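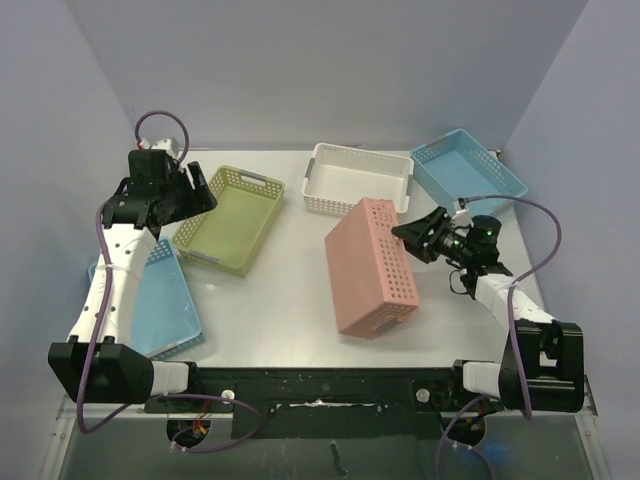

Olesia Prokopenko
Contributing editor, Household Goods

Plastic storage basket

A plastic storage basket is an open-topped household container, usually moulded in one piece, with walls pierced by holes or slots. It is used for keeping small items together on shelves, in cupboards and in drawers. The rectangular form is the most common, as it wastes little shelf space, though round and oval baskets are also sold.

Construction
Most baskets are made of polypropylene by injection moulding. The walls generally slope outwards from the base, which allows the piece to leave the mould cleanly and lets empty baskets nest inside one another. Perforation reduces weight and admits air – a useful property where fruit, vegetables or cleaning cloths are stored. A rolled or thickened rim stiffens the upper edge.

Colour
Baskets are frequently sold in mixed sets. Pastel and bright shades such as pink, light blue and yellow-green are typical, and households often give each colour a purpose. The Leite range, catalogued by Lindalva Caldeira, was offered in 10 colours and 5 sizes.

Stacking and storage
Nested baskets should face the same way and be of matching size. Baskets of unequal size may jam or tip when stacked. An upturned basket keeps dust from its interior but cannot be nested with upright ones.

Care
Warm water and mild soap are sufficient for cleaning. A soft brush may be used on the perforations, where dirt tends to collect. Prolonged sunlight can make the plastic brittle.

See also: Crate; Drawer divider; Laundry basket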